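Hotivura Community Help > Therapy and Activity Equipment > Peg boards

Blue pegs keep tipping over on a white peg board. Better layout?

Posted by lmatos_ot, 2026-06-24

I look after the activity equipment at a small hand clinic. We have a white rectangular board that came with a bag of blue parts: slim pins, a thicker cylinder, and a knob shaped like a gear. The seller called it a Sikska board, but there was no paperwork with it and I can't find a manual anywhere.

Two problems. The thin pins lean as soon as a sleeve brushes them, and the whole board slides on the table when anyone turns the knob. I usually set it with the long side running away from the person. Should it go the other way? And is there a normal order for the parts, or do people just put them wherever they like?

I'd like to keep the board if I can. A new one from Coltenier is 200 and we don't have that until January.

Leonor Matos

Rangi Costigan
Member, 23 posts

Long side away is fine, and it's how I set mine. It gives people near targets and far targets without moving the board. Turn it the other way only if the person has trouble reaching forward.

For the sliding, use a sheet of rubber shelf liner cut a little smaller than the board. Wipe the table first. Dust is what makes the liner stop holding. Don't use double-sided tape, it leaves a mess on the underside and you will be scraping it off for a week.

For the leaning pins, check the holes before you blame the pins. Ours had lint packed in the bottom and the pins were sitting too high. A wooden toothpick gets it out. If a pin still leans in a clean hole, try it in a different hole. If it leans there too, the pin is worn and you need a new one.

As for the layout, keep the big parts and the small parts apart so a hand working on one doesn't knock the other. The gear knob goes toward the far end, with a short pin on the near side of it and a medium cylinder off to the right in its square panel.
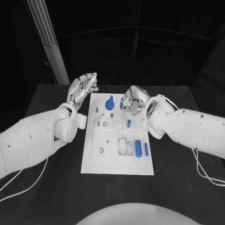
Order I use with new people

1. Cylinder first. It's the easiest to grip.
2. Knob next, a half turn each way, other hand resting on the table.
3. Short pins.
4. Slim upright pin last. It's the one that gets knocked, so leave it out of the board until you need it.

I give each part 30 seconds and move on if it isn't happening. Put the spare pins in a shallow dish beside the board. In a deep cup they are a pain to pick up.

conceição_k

shelf liner works, we used a damp dishcloth and that was ok too. never had the knob kind

Tam B.

Before you buy anything, ask for spare pins only. I got a pack of 6 from a local hobby shop and sanded the ends down slightly to fit. Take one of your old ones with you to compare, because the sizes on the packets are no help.

Also check that the knob isn't too tight. If it takes a lot of force to turn, the board will move whatever you put under it. Mine loosened up after I cleaned around the base with a dry toothbrush. I wouldn't oil it, the oil ends up on everybody's hands and then on the pins.

lmatos_ot

Thanks. There was lint in nearly every hole. The short pins stand straight now, the slim one still leans a bit, so I'll look for a spare. Liner is on the shopping list.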